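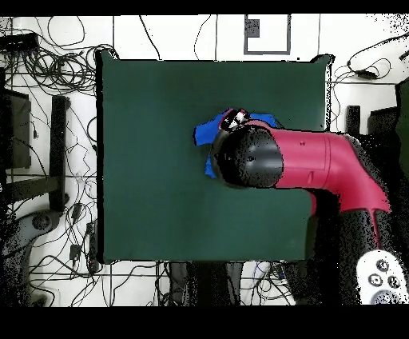

Robot arm with a crumpled blue cloth on a green mat.

Home | Trees | Timber | Glossary | Contact

We use cookies to remember your reading settings. Accept | Decline

Sweet chestnut coppice

Updated in March by Teresa Calado

Sweet chestnut coppice is woodland of Castanea sativa that is cut close to the ground at set intervals and left to regrow from the stump. The stump is called a stool. A healthy stool sends up many shoots in the first spring after cutting, and most of these die back as the stronger ones shade them out. The poles left standing are straight, with few side branches on the lower stem.

Management

Cutting takes place in winter, while the tree is dormant. The cut is made low and at a slight slope so that rain drains off the stump. Land is divided into blocks called coupes, and one or more coupes are cut each year in rotation. Short rotations give stakes and walking sticks. Longer ones give fence posts and small beams, but the risk of ring shake – a split that follows the growth rings – rises with age.

The coppice at Hongate covers 30 hectares in nine coupes. A survey by Duarte Vilela recorded 1,546 living stools there and 745 in the smaller wood at Raton, where several coupes had gone uncut for 50 years. Browsing by deer was the main cause of failed regrowth at both sites.

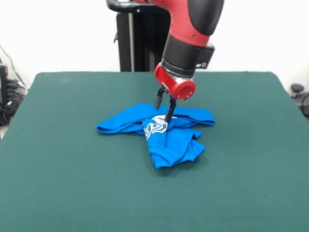 Overgrown coppice can be brought back by cutting the old stems in stages, although large stools on thin soil may tip over before the work is finished. Gaps are filled by planting young trees or by layering, in which a live shoot is pegged to the ground until it roots.

Wood

Chestnut forms heartwood early and has a narrow band of sapwood, so even thin poles contain a high share of durable wood. The heartwood is rich in tannin, which resists decay and stains blue-black in contact with iron and moisture. Stainless steel or galvanized fixings are normally used outdoors. The wood splits cleanly along the grain and is often worked green.

Diseases

Chestnut blight, caused by the fungus Cryphonectria parasitica, enters through wounds in the bark and forms sunken cankers. Ink disease attacks the roots and is most severe on wet, heavy ground.

See also: Pollarding; Cleft fencing; Tannin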